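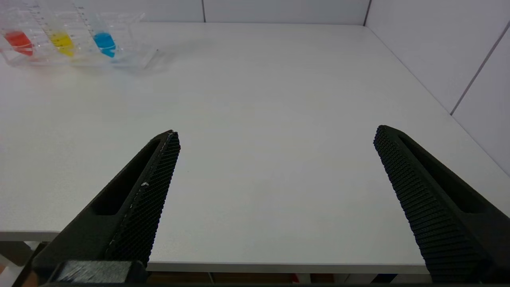 Bus stop timetables in Hindport are hard to read, and this project was about finding out why and if a cheap redesign would help. Started from complaints, mostly from family and people in my class, that you stand at a stop and can't find your bus. The current Cemard sheets are white paper with the off-peak columns shaded pale gray, and the gray is so weak that the blocks run together. Same kind of pairing as the white tabletop and the pale gray wall behind it in the photo: you can tell one from the other when the surfaces are big, but shrink that down to a column less than an inch wide, put it behind scratched plastic, and it's gone. So contrast was the first thing I looked at. Type size was the second. Layout ended up mattering more than both, which I did not expect going in.

Background

Hindport and Paltby share one bus network run by Cemard. The company list has 212 stops on it. Most have a printed sheet in a plastic case on the pole, a few of the larger ones have a lit panel, and a handful out past Paltby have nothing at all, just the pole. The sheets all come from one template. One row per trip, one column per stop, notes at the bottom marked with letters (S for school days, X for not on holidays, and so on).

There is an app. A lot of riders use it. But older riders in particular told me they don't, and the signal is bad on the hill section, so the paper still matters. I'm leaving the app out of this completely. Different project.

What I read beforehand was mostly general guidance on signs and print for people with poor sight. It agrees on the basics. Dark text on a light plain background, don't use shading as the only way to show a difference, don't go tiny, leave space between rows. The Cemard sheet breaks nearly all of it. To be fair to them it has a lot to fit in.

Questions

Can riders find the right departure on the current sheet in a reasonable time?
Does a plainer sheet with bigger type help?
Does changing the order of the information help more than changing the look?

What I made

Three versions to test against each other, all letter size, all for the same route, the one that goes from Hindport harbor to Paltby by way of the Miyazaki Gardens stop. I picked it because it has all the annoying stuff in it: school trips, a short run that turns back early, and a different pattern in the evening.

Version A is the current sheet, copied as closely as I could. Small type, gray shading, letter codes.

Version B is the same layout but cleaned up. Shading removed and replaced with a solid black rule. Type went up to 14 point, which meant dropping some of the in-between stops to make it fit. Letter codes still there.

Version C starts over. It only shows departures from the stop you are standing at. Hours down the left side, minutes across. School trips get their own small box with the words "School days only" spelled out. Also 14 point. Lots of systems in other places do it this way, so no credit to me for the idea.

I printed everything on plain copy paper on the school printer. The real ones are on a heavier coated stock that I couldn't get. The coating makes glare worse I think, but I had no way to test this so take it as a guess.

Method

200 paper questionnaires, handed out at the Hindport terminal and in the Paltby library. Each one had a single version of the sheet stapled to the front and 3 tasks. Find the next bus after a given time. Find the last bus home. Say if a certain trip runs on a school holiday. After that a short section asking how sure they felt and what they would change.

I didn't use a stopwatch for the people taking questionnaires away with them, obviously. For the ones who did it at the terminal with me standing there I timed it on my phone, starting when they turned the sheet over. Some of them talked the whole time, which must of slowed them down. I left those in.

Nobody got to see more than one version. I thought about giving everyone all of them, but the route is the same, so by the second sheet you'd already know the answer.

Age was asked as a range. Glasses yes or no. No names collected.

Results

Not every form came back, and some came back half done. I used the half done ones for the tasks they had completed and skipped the rest.

Next bus: Version C did best by a wide margin. People went straight to the hour and read across. On A the usual mistake was reading the wrong column, normally the one right next to the correct one, and giving a time for the wrong stop. B had the same mistake, less often.

Last bus home: closer. B and C came out nearly the same. A was worse, mainly because of the short run that turns back before Paltby. The blank spaces in the row are supposed to tell you it doesn't go all the way. People just slid over to the nearest number.

School holiday: bad on A and bad on B. This was the clearest result in the project. Making the letters bigger didn't do anything. If a rider doesn't look down at the notes, or doesn't know that X is a code and not a mark for "canceled" (several people thought this), then the size of the X is not the problem. C, with the words written out, was mostly answered correctly.

Confidence: people who used A were sure of themselves when they were wrong, more than I would have guessed. One comment on an A form said "easy, I take this bus every day" and the answer to the first task was a bus going the other direction.

Comments

Copied more or less as written, picked because they came up in some form over and over.

"Why are there so many stops on it, I am only at this one."
"Fine for me, my mother could not read this."
"Gray part looks dirty."
"Put the fare on it."
"Where is the map"
"I ask the driver."

The fare one surprised me. It has nothing to do with the times but it was the most common request. Might be worth adding to C if there's room at the bottom.

Problems with the study

Light. The terminal is bright and the library is well lit too. A real stop in November at five in the afternoon is not. The contrast difference between A and B should be bigger outside in the dark and my test basically doesn't show it. I wanted to run a second round outdoors and ran out of time.

Who answered. People in a library are okay with reading forms. People who find print difficult probably said no thanks and walked past me.

Only one route. A simple route with no school trips might do perfectly well on the A layout. I'd expect the gap to shrink.

Version B changed two things together, shading and size, so I can't separate them. Should have made a fourth version. My mistake, noticed it after everything was printed and stapled.

Space. C works because it shows one stop only. That means Cemard would need a different sheet for every stop instead of one for the whole route. More printing, more chances to hang the wrong one on the wrong pole. They could generate them out of the same file they use now, but someone still has to walk around with the right stack.

Recomendations

Drop the gray shading everywhere. Costs nothing at the next reprint.

Write out "School days only" in words on all sheets, even if the layout stays the same.

Use the single-stop layout at the busiest stops first. Harbor, terminal, Miyazaki Gardens, Paltby library. Keep the route layout for the rest until it's clear that the new one works outside.

Replace the scratched plastic fronts on the hill section. Not part of what I tested, but no sheet is readable through those.

What I would do next

Outdoor test after dark. A version of B with only the size changed. Also something with riders who have low vision, set up properly through a group and not just whoever walks by. And I'd like to try the fare in a corner box and see whether it gets in the way of the times.

The questionnaire, the three sheets and the tally table are in the appendix. Table has one row missing for the library set, it was a duplicate.

Submitted 26 August 2020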